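Signage and Visitor Flow at the Kundari Old Customs Quarter
Student project report, second-year module in Heritage Management
Group members: Toshiko Takagi, Sadao Ishida, Sachiko Hamada
Supervisor: Katsuhiko Ebihara

1. Background

The customs quarter at Kundari consists of the weighing house, two bonded warehouses, the harbour master's office and the lane that joins them to the Marinho steps. The buildings are protected, but the open ground between them is not, and it has been managed by three different departments over the years. Signs have been put up by each department without reference to the others. Some are in two languages and some in one. The district office asked our course whether a group could survey the signs and suggest a simpler arrangement before the spring repairs.

We did the fieldwork in February. This is the quiet season, so our visitor figures are lower than they would be in summer and should be read with that in mind.

2. Method

We walked the whole quarter with a base map and recorded every sign, its wording, height, fixing and condition. We then stood at the top of the Marinho steps and at the weighing house door and kept a tally of people entering, and noted which way they turned. Short interviews were held with visitors who were willing to stop.

The tally sheets were typed up the same evening. Sadao Ishida checked each sheet against the typed version and corrected the errors before we worked out any totals.
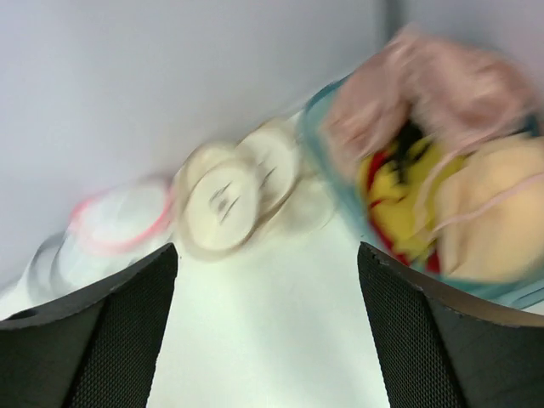 The interviews used eight questions. We dropped one of them from the analysis, on opening hours, as most people had not tried to go inside any building and gave no answer.

3. Findings

There are 34 signs in the quarter. The most common type is the blue enamel plate fixed directly to the wall, usually with iron screws that have rusted and stained the stone. On the north face of the second warehouse the screws have split one of the blocks.

Over the survey period we recorded 1,355 people entering. About 900 of them came in by the Marinho steps, and most of these turned left towards the harbour master's office, where the largest sign is. Few reached the weighing house, although it is the oldest building and the only one with a display inside. The sign for it faces the car park and cannot be read from the steps.

Visitors who were interviewed often said they did not know where the protected area began or ended. Several had taken the modern chandler's shop to be part of it. Two people had been sent back by the barrier on the lane, which is meant for vehicles but has a "no entry" notice with nothing to say that walkers may pass.

4. Recommendations

Wall plates should be removed and replaced by free-standing posts set in the paving joints, with the screw holes filled in lime mortar. The north face of the second warehouse should be done first.

A map board should be placed at the top of the steps, with the weighing house marked clearly. The barrier notice should be reworded. One department should keep a single list of signs and approve any new ones.

We did not cost these measures. The district office has its own rates for stonework and we were not given them.

5. Limits of the work

We had no permission to survey after dark, so lighting is not covered. The tally does not separate residents from visitors, and people who left and came back were recorded twice.

6. Thanks

We thank Mitsuko Takeda of the district office for the base map and for lending us the key to the weighing house.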